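Teaching Two Arms to Clean Up After Us

By the time I joined Ornberg, the shared workshop on the east side of Futton, the big table in the back had already defeated three sign-up sheets and one very strongly worded note. Everybody used it and everybody left stuff on it. So when Byung-chul Byun stood up at the monthly members' night and said he wanted to build a pair of robot arms that would clear it, I laughed along with the rest of the room, and then I went home and couldn't stop thinking about it.

I should say up front that I'm no engineer. I can solder (badly) and I write a bit of Python at work, mostly to avoid spreadsheets. Byung-chul repaired packaging machines for years and has the patience of a heron. Between us we figured we had maybe one and a half robot builders, and that turned out to be close to what the job needed.

The arms were the easy part, believe it or not. Byung-chul got them secondhand, and the grippers came as kits from Bromow, which sells them flat in a box with a bag of screws so tiny that I inhaled near one and lost it forever. We put the first gripper together in an evening. The second took a week and a half, on account of me assembling one finger as a mirror image of what it should have been and then defending my work for two days!

Then there's the controller, a homegrown pile of code we call Hyun. Byung-chul named it and won't tell me why. Hyun takes in the camera pictures, decides where the fingers ought to go, and sends the arms off to do it. On a good night it does this smoothly enough that people wander over with their coffee. On a bad night it hovers over a pen like it's trying to remember the pen's name.

We argued for ages about what to practice on. I wanted real workshop junk, calipers and tape and drill bits, the whole glorious mess. Byung-chul said no, start with things that can roll and squash and fall over without hurting anybody's feelings. He was right (he's right a lot, it's tiring). So we went with a water bottle, a couple of markers, some blocks, play food, and a few containers to put it all in.
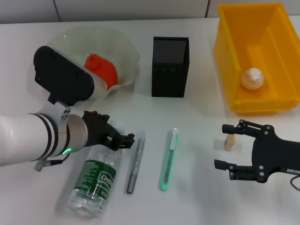

Hyun's first job was just to pick one thing and put it in one place. That sounds like nothing until you try to write it down. Which thing? If both arms can reach it, who goes? What if the arm that's closer would have to swing its elbow through the space where the other arm is about to be? We ended up with a rule so simple I was embarrassed by it: one arm moves, the other waits. It's slow. It's like watching two very polite people at a doorway. But we haven't had a collision since we put it in, and before that we'd had a beauty, with a crack so loud that the woman at the lathe shut everything off and came to see if we were alive.

The bottle has been its own saga. Clear plastic is miserable for a camera, because the camera keeps seeing the table right through it. For a long stretch Hyun believed that the bottle was a small green label floating in space, and it would reach very confidently for the label and nothing else. I thought we'd need fancier cameras. Byung-chul thought we needed more practice pictures, so we spent most of February feeding it bottles: bottles standing, bottles lying down, bottles in the worst light we could arrange. The standing ones came good first. With one on its side it'll still sometimes squeeze too high and send the thing skating off across the table, and whoever's closest yells and lunges.

Markers are the opposite problem. They're easy to see and horrible to grab. The fingers have to come down nearly to the tabletop, and "nearly" is doing a lot of work there. Come in a hair low and you're grinding your nice new fingertips into the surface. Come in a hair high and you close on air, lift up triumphantly, carry nothing at all over to the pen holder, and let go of it with great care. I've watched it do that 29 times in one evening. (I kept a tally on my hand. Byung-chul asked me to please use the logbook like an adult.)

What finally helped was the wrist cameras. Up to then we'd been relying on the overall view, which is great for choosing a target and pretty useless for the last inch. Once we had a little camera riding along next to each gripper, Hyun could look at where its own fingers were and nudge them over as it came down.
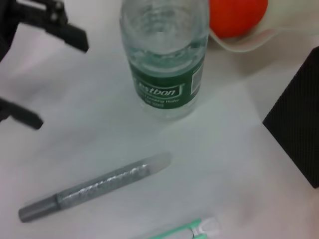 A wrist camera's view, with the gripper open, the bottle at the top and a marker in the lower half.

I'd love to tell you the cameras worked right away. The first mount was a bracket I'd printed at home, and it flexed, so every time the arm stopped moving the picture kept bobbing for a second like a boat at a dock. Version two was stiffer but blocked a screw we needed to get at. Version five is the one we kept. I've got the others in a coffee can on my desk and I'm weirdly fond of them.

The logbook, by the way, has gotten out of hand. Byung-chul insists on writing up every single attempt, good or bad, with a note on what was where. The entry for 9/21/18 is the first one with his initials and just the word "try." The newest one in there when I sat down to write this is number 3628. We'd told ourselves at the start that we'd do 500 and see how we felt!

If you're tempted to try something like this at your own shop, here's my advice, worth what you're paying for it. Sort out your cables before you do anything else. We lost more evenings to cables catching on things than to any clever software problem, and I still find myself reaching over to tuck one back before a run. Put the stop button where either person can slap it without looking. And pick a table that's one plain color, which we did by pure luck.

Oh, and clear some space in the middle. When everything's bunched up, the fingers have no room to open around anything, and you end up testing your gripper's manners instead of its aim. We spread things well out now and move them closer together a little at a time. 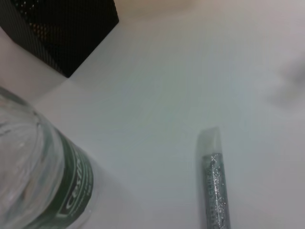
The pen holder is our current obsession. Dropping a block in a bin is forgiving, you just get over the bin and let go. A marker has to be turned upright and then lowered through an opening that isn't all that much wider than your hand, and if it's tilted it catches the rim and flips out onto the floor. Our best streak is 10 in a row. We got to nine twice before that, and both times I was the one who said "this is it" out loud, so I'm now banned from talking after number six.

Byung-chul wants to move on to the calipers next. I've been lobbying for masking tape, which comes in a nice fat roll and which I can never find when I want it. We'll probably do calipers. He's already drawn softer fingertips for them, and I've promised to print a set this weekend if the guy with the chess pieces ever gets off the printer.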